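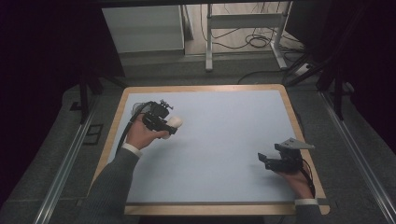 Blue-grey mat set into the table, tan wood border on all four sides.

How to re-cover a table top with an inset mat

Updated October 30, 2025

Quick write-up, a few people asked after the last one. Covers swapping the old surface on a work table for a flat mat with a wood border. One weekend, mostly waiting on glue. If you've only got an evening, do the strip and sand and stop there.

What you need

Mat material, 2 mm or 3 mm. Mine was a Walton offcut, pale color, matte. Shiny shows every scratch.
Contact cement, the brush-on kind. Not the spray.
Wood strip for the border
Utility knife and a stack of new blades
Long metal straightedge
J-roller, or a rolling pin if you're stuck
40 grit and 120 grit paper
Wood glue, clamps, masking tape

Strip the old top

Heat gun on low, wide scraper, start at a corner. Go slow. If the old stuff tears, warm it again and wait. Don't dig in – gouges take longer to fill than the heat takes to work. Old glue left behind, hit it with the 40 grit. Then 120. Wipe down, let it dry fully.

Fill any dents now. You will see them through a thin mat, every one.

Border first

Did it the other way around once. Never again. Border first, mat second, then you're trimming to a hard edge.

Miter the corners or butt them, doesn't matter much once they're rounded over. Strip should stand proud of the table by the thickness of the mat and no more. Check with a scrap. Glue, clamp, leave overnight.

Round the outside corners with a rasp, then paper. Trace a jar lid if you want all four to match. Virgil Avram does his with a router and a template, and they look better then mine, but the rasp is fine.

Cut the mat

Unroll it the day before, somewhere warm, face down. Cut oversize by a finger width all round. Dry fit. Mark the underside with an arrow so you don't glue it in back to front.

Then the real cut. Straightedge, new blade, three light passes. Change the blade for each side. Cheap stuff, blades.

Came up short on one side? Fit a thin strip in the gap, glue it same as the rest. Looks deliberate. Better than a whole new sheet.

Glue it down

Windows open. Cement on both faces, thin, right to the edges. Wait until it's dry to a knuckle – check the can, mine said 20 minutes and it needed more.

Lay dowels across the table, mat on top of the dowels, line it up. Pull the middle dowel, press, work outwards. You get one go at this. Roll hard, center to edge, twice.

Squeeze-out on the wood: leave it until its rubbery, then roll it off with a thumb.

Finish

Tape off the mat. Two thin coats of clear satin on the wood, light sand between. Tape off while the last coat is still tacky.

Bubbles

Small ones, prick with a pin and roll. Big one, slit it, work a little cement in on a toothpick, weight it overnight under something flat.

Cleaning

Damp cloth, dish soap. No solvents, they dull the surface. First week, nothing hot on it and nothing heavy left standing.

Next one is drawer runners, should be up in November.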